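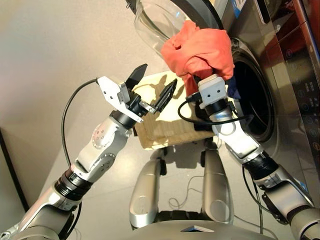
Gremholm Readers' Board > Fantasy > Series talk

Zarkedine books: published order or story order? (spoilers marked)

mossybook
Posted 2020-02-19

My sister has handed me a carrier bag with the whole Zarkedine series in it, five fat paperbacks, and strict instructions to start with The Salt Warden. But the inside cover of The Lantern Year says "the story begins here" and that one came out fourth! So which is it? I like slow books and I don't mind a big cast. I do mind being lost for 200 pages. No spoilers past the first one please, I've already had one death ruined for me by the blurb of book three, thanks very much.

tallow_and_ink
Published order, every time. Kragh wrote The Lantern Year for people who already knew who Osk was. If you read it first he's just a grumpy boy with a boat and you'll wonder why whole chapters are spent on him.

pennyfarthing72
Going to disagree with tallow here (sorry tallow, it's getting to be a habit). I read The Lantern Year first by accident, it was the only one the library had in, and I loved it. It's the shortest of the lot and the writing is so much better than in The Salt Warden. Brynhildur Kragh was still learning in that first book and you can tell, there's a sea journey in the middle that goes on for what feels like a fortnight. I know three people who gave up on that boat and never came back to the series.

tallow_and_ink
The boat is the best bit!

pennyfarthing72
The boat is the bit where they eat dried fish and argue about a map.

tallow_and_ink
Yes, and it's where you learn how the two brothers talk to each other, which you need for the ending. Take that out and the ending is just a man shutting a door.

hobnail
Can't stand either of you :) but I'm with tallow on the order. What bothered me about reading the prequel early is that it gives away what the Protari are. In The Salt Warden you go along for ages thinking they're a sort of priesthood, and then there's that chapter in the well. I was on a train and missed my stop. If you start with The Lantern Year you get told on page 2, flat out, in a conversation about soup.

mossybook
OK hobnail, I'm stopping there before I find out about the soup. That does sound like a good reason though. Is it very grim? My sister says no but she reads murder stories to relax.

hobnail
Grim in patches. There's a siege in book two that I found hard going. Nothing lingers over the gore, it's more that people you like make bad choices and then have to live in the same house. I'd say it's sadder than it is nasty.

quillfeather_jo
Popping in to say the audiobooks are worth a try if the boat defeats you. Kenza El Sherbiny reads them and she does a different voice for each brother without making either of them silly. I did the whole sea journey while painting a bathroom and was sorry when it finished. She isn't on book five, they changed reader, and I never got used to the new one.

pennyfarthing72
Oh I agree about the audio, she's brilliant. I still skipped forward.

benjy_w
Does anyone know if the Benjelloun editions are cut? I've got the old paperback of The Salt Warden and my friend has the Benjelloun one, and hers has no map and no bit at the back about the calendar. We spent an evening comparing chapters and I think the text is the same but we were on our second bottle by then.

tallow_and_ink
Same text as far as I know, they only dropped the extras. The calendar notes are worth having, mind. The months don't match ours and it matters in book three when everybody is trying to get over the pass before snow. Could you photocopy it for her?

benjy_w
Good idea, will do. She was cross about the map.

mossybook
Update! Started The Salt Warden last night and I'm at the harbour, so I suppose the famous boat is next. Enjoying it a lot so far, although there are two characters called something like Hessen and I keep mixing them up.

hobnail
Hessen and Hessat. One has the dog. Hold on to the dog and you'll be fine.

pennyfarthing72
Come back and tell us when you're off the boat. See you in September.

tallow_and_ink
Ignore her. Enjoy the fish.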